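Moisture Loss and Air Cell Growth in Stored Table Eggs

Kirsty Wragg
Food Science Project, Module 2
Sastgate College

1. Introduction

An eggshell is porous. Water vapor leaves through the pores during storage, air enters to replace the lost volume, and the air cell at the blunt end gets larger. The rate depends on shell structure, temperature and the humidity of the surrounding air. Graders use the depth of the air cell as an indicator of age, and home cooks use the same property when they float an egg in water.

This project compared moisture loss in eggs stored under 3 conditions. The aim was to find out how much of the difference between a refrigerated egg and a counter egg is caused by temperature, and how much by the open or closed state of the container.

2. Background

Loss of carbon dioxide occurs alongside loss of water. As carbon dioxide leaves, the pH of the white rises and the thick white thins. The two processes share a route through the shell but do not proceed at the same rate, so weight loss alone is a poor guide to internal quality. Only weight and air cell depth were measured in this project. White height was left out because it requires breaking the egg, and each egg was needed for repeat readings.

Washing also matters. Commercial washing removes most of the cuticle, the outer layer that partly seals the pores. All eggs used in this work were washed and unoiled.

3. Materials and Method

Eggs were bought in a single batch from Crabtree, a farm shop near the college, in March. Cracked eggs and eggs with visible shell defects were rejected at candling. The remaining eggs were numbered in pencil and assigned to groups using a random number table.

Group A was kept on an open tray in a refrigerator. Group B was kept in a closed carton in the same refrigerator. Group C was kept on an open tray at room temperature. 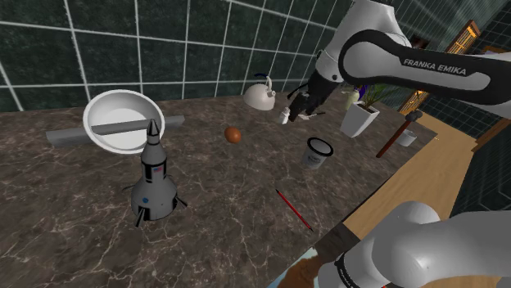

Weights were taken on an Orkel bench balance, which was zeroed before each session and checked against a reference mass. Refrigerated eggs were weighed as soon as they were taken out, to limit condensation on the shell. Any egg with visible moisture was blotted and the reading was flagged. Air cell depth was read by candling against a printed gauge held at the blunt end.

A total of 472 weight readings were recorded. Relative humidity in the storage room was held close to 70 percent with a small humidifier. The refrigerator had no humidity control.

4. Results

Group C lost weight fastest throughout the storage period. Group A came second and Group B lost the least. Within each group the loss was close to linear with time. Smaller eggs lost a larger share of their starting weight than larger eggs, as expected from their higher ratio of surface to volume.

Air cell depth followed the same order, but the spread was wider. Candling readings by two observers did not always agree, particularly for the darker shells.

5. Discussion

The gap between Groups A and B shows that the carton has a measurable effect at constant temperature. Still air inside the carton becomes more humid and the gradient across the shell falls. The refrigerator fan probably increased the loss in Group A, although air speed was not measured.

The comparison between Groups A and C is less clean. Temperature and humidity both differed, and the design cannot separate them. A closed carton at room temperature should have been included as a fourth group. The Cirkness protocol, used in last year's project, had this group but no random assignment.

6. Further Work

Repeat the trial with the fourth group added. Place a humidity logger inside the carton. Replace the printed gauge with calipers and a marked shell outline, and have a single observer take all air cell readings.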